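Home Projects Reports Staff Contact

Infeed Layout for a Short Belt Conveyor Carrying Paper Rolls

Project report, submitted 1st July
Group: Kornél Katona, Raymonde Kennedy, Barnabás Orbán
Supervisor: Sándor Erdős

1. Task

The group was asked to plan the loading end of a belt conveyor for small paper rolls. The rolls are supplied in open bins and must travel on the belt standing on end, core upward, so that a label can be placed on the top face at the next station. The label station belongs to the Stonitz group and is covered in their report.

2. Starting point

The layout follows the Barta line, drawn by last year's group. In that layout the bins stood on a cart behind the operator, and each roll meant a half turn of the body. We measured 14 seconds per roll over a full bin. The target given by Fotis Katsaros, who set the task, was 8 seconds.

3. Changes

The bins were moved to the near side of the conveyor, below the rail. The cart was removed. Belt height was left alone, as the legs are shared with another project until September. The belt was stopped for all placement tests and run only for the stability tests.

Side guides were considered and dropped. A guide close enough to hold a roll upright also blocks the hand on release.

4. Stability

A roll standing on end has a wide base for its height and stayed upright at every start of the belt at low speed. At the highest setting, 10 rolls fell in the first series. All of them had a crushed lower edge from the bin. After the damaged rolls were sorted out, the series was repeated without a fall. A roll placed on its side moved along the belt at all speeds and cannot be labeled.

5. Bin position 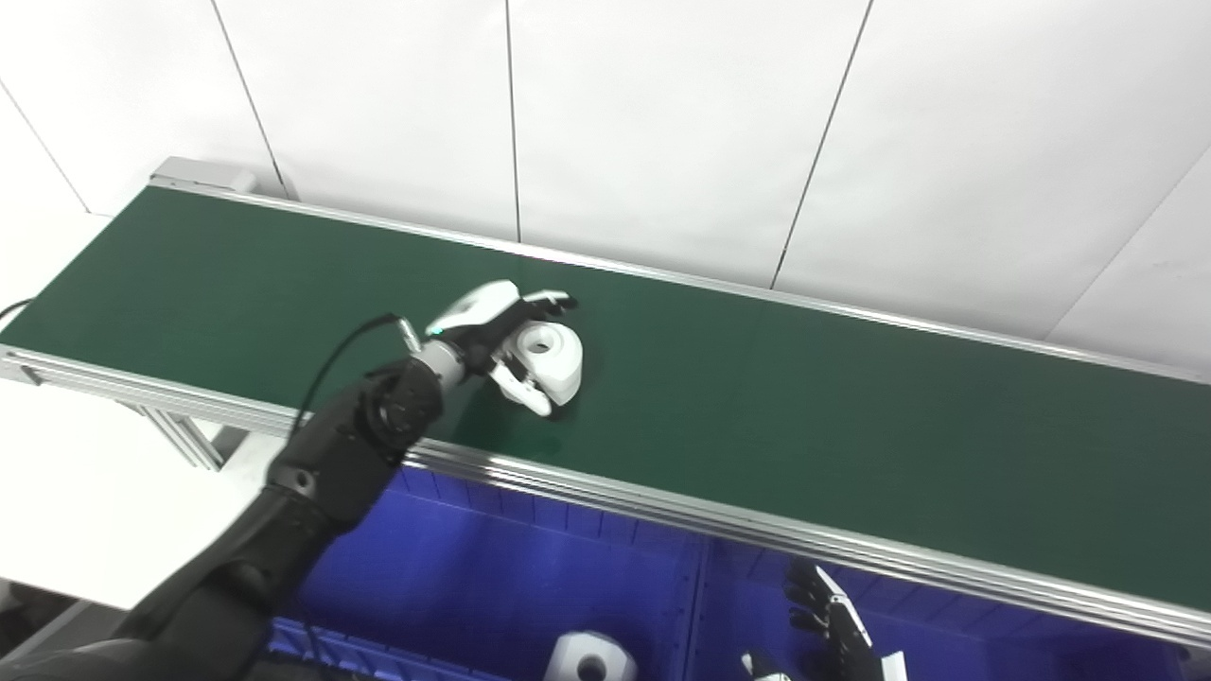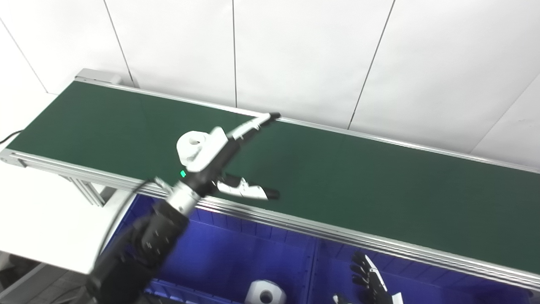

Bin position had more effect on the loading time than any other change. With the supply directly in front of the belt, the path of a roll is a short lift over the near rail. A low bin also has a cost, which is that the last rolls lie on the floor of it and have to be reached for. The roll left in the blue bin in both views is such a case: its core hole can be seen from above, but the bin walls limit how the fingers can get around it. A shallower bin would help here. The Flomidau catalog has one with the same footprint, and Orbán has asked for a sample.

Average time with the new position was 9 seconds per roll, so the target was missed. The upper half of a full bin was inside it. Raw times for each bin are listed in Appendix B, together with the rail height drawing.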